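The Long Low Cabinet Years

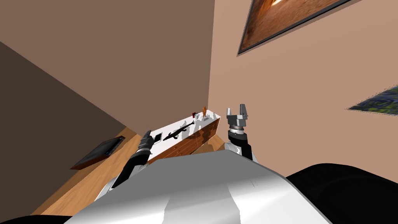
Long and low, with a white top and a wooden front.

My grandmother had what she called a buffet, my mother had a credenza, and I have spent most of my adult life insisting I didn't need either one. I was a bookshelf person. Everything I owned was going to stand up straight where I could see it, and if it couldn't stand up straight it could live in a box in the closet. I held to this through three apartments and one marriage, and then last September we moved into the house on Bainbridge and I found myself with a dining room wall 13 feet long and absolutely nothing to put against it.

You would think an empty wall is a pleasant problem, and for a week or so it was! I swept that floor more than any other floor in the house because it was so easy. But then the mail started to gather on the table, and the placemats, and the good scissors and the bad scissors, and the candles we keep for when the power goes out, and by the time my sister-in-law Comfort came for dinner we had to carry everything upstairs in a laundry basket and put it on the bed. She stood there looking at the wall with her coat still on and said, "Well, you need something long."

So began my education. I had no idea there was so much to know about a piece of furniture that mostly just sits there. I asked Lorraine Dobson, who I worked with for years at the school office and who has moved house more than anyone I know, and she wrote me back an email so long I had to print it. Her main advice was about height. If it comes up to your hip, she said, you'll use it to serve food and set down your bag. If it comes up to your knee, you'll put a lamp on it and then a plant and then you'll sit on it to tie your shoes, and you should be ready for that. She had owned both kinds and missed the low one more.

I liked the sound of the low one. There's something restful about a room where the furniture stays down near the floor and lets the walls alone. My grandmother's buffet was enormous and dark and had a mirror in the back of it, so that as a child I could watch myself eating peas, and I think some part of me has been getting over it ever since.

We looked new first. The ones I really loved were closer to $3,000 than I was willing to discuss out loud, even with my husband, who was in the car at the time. The ones we could afford new had doors that didn't quite line up on the showroom floor, and I figured if they couldn't manage it there I certainly wouldn't manage it at home. Then came the secondhand listings, which I read in bed every night the way I used to read novels. People write such wonderful things in those listings. One lady in Anmont was selling a cabinet for $207 and wouldn't take $200, and she explained that the seven dollars was for the shelf paper, which she had just put in. I wish I'd had the nerve to call her. By the time I got around to it, it was gone, shelf paper and all.

The one we ended up with came from Rekha Dhillon two streets over, who was turning her front room back into a bedroom for her father. It cost us $500, and her nephew helped us get it down the steps. We had measured the wall, and we had measured the cabinet, and we had not measured the turn in our own front hallway. I'll spare you that half hour. It came in through the back in the end, across the wet grass on an old bedspread, and there's a scuff on the kitchen door frame that I've decided to be fond of.

I've had it for most of a year now and here is what I've learned, for anybody else who is staring at a wall.

It fills up right away. I thought we would have room to spare for years and it took one evening. The left side is table things, meaning cloths and napkins and the big platter. The middle is games and the batteries for the games. The right side was supposed to be my sewing, but it has gradually become what my husband calls the archive, and I couldn't tell you everything that's in there. There are instructions for a blender we gave away, I know that much.

The top is harder than the inside. I've gone back and forth about whether to keep things on it. Comfort says a bare top looks like you're about to move out. I started with a bowl and two lamps and it looked like a hotel, so I took one lamp away and put my mother's radio at the other end, and now it looks like us. In the morning the mail still lands there, of course. I've stopped fighting it and given it a tray.

Dust goes behind it, and I mean right away and in quantity. Lorraine had told me to leave a hand's width between the back and the wall so I could get a duster down there, and I thought that would look silly and pushed it flush. I've since pulled it out. She was right, as she usually is, and I wrote to tell her so.

And people lean on it! I hadn't expected that at all. When we have friends over they used to bunch up in the kitchen doorway, and now they drift down that long side of the dining room and stand with their drinks and talk, or perch on the end of it if they're under thirty. My husband's friend Obed stood at the lamp end for a whole evening in the spring, telling us about the summer he painted houses with his uncle, and I don't believe we'd ever heard that story before in all the years we've known him. I can't swear it was the furniture.

Next I have to do something about the wall above it. I had been thinking of one wide picture, but Rekha came by to see how her old cabinet was getting along and thinks several small ones would be better, and she has offered me a set of bird prints that were hanging over it at her house. I'm going over to look at them after supper.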